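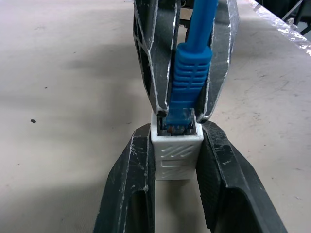 Cable-to-coupler insertion, Metska two-arm kit.

**Minutes, equipment review meeting, August**

Present: Rhea Ignacio (chair), Barrett Zamora, Sunee Paisan, Somkiat Kaewkla
Apologies: Prapai Yimyam

**1. Previous minutes**

Accepted with one correction. The Jumetti quote was for the arms only and did not include grippers.

**2. Metska kit, trial so far**

Barrett reported. The task under review is fitting a network plug into a coupler, one gripper holding each part. The log has 107 attempts to date. Sunee asked that a fit only be entered as good if the latch has clicked, and that the sheet say so. Agreed.

Somkiat raised finger wear. The edges are scratched on both grippers. He wants to know if replacement fingers are sold singly or only as a set, and how long Metska takes to ship them. The offer doesn't say.

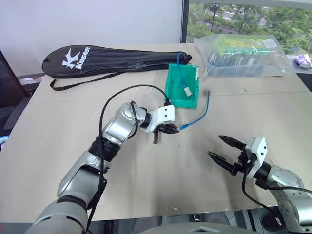 Rhea asked how long it takes to change over from one cable type to another. Barrett said 13 minutes when he did it alone, most of it spent re-teaching the pick position. Sunee thought an operator new to the kit would need longer and would like to see that timed before anything is signed.

**3. Costs**

Metska's service plan is 344 a month with one visit per quarter. Chareonsuk has offered the same cover but will not commit to a response time in writing. Rhea does not want to go further with Chareonsuk unless that changes. Barrett disagreed and asked for this to be noted.

**4. Actions**

- Somkiat: finger prices and lead time from Metska.
- Barrett: add the latch column to the log sheet.
- Sunee: time a changeover with a new operator.
- Rhea: write to Chareonsuk about response time.
- Prapai: check that the Plullalen room is free for the next round (to be told, as absent).

**5. Any other business**

None. Meeting closed at 3:40 p.m.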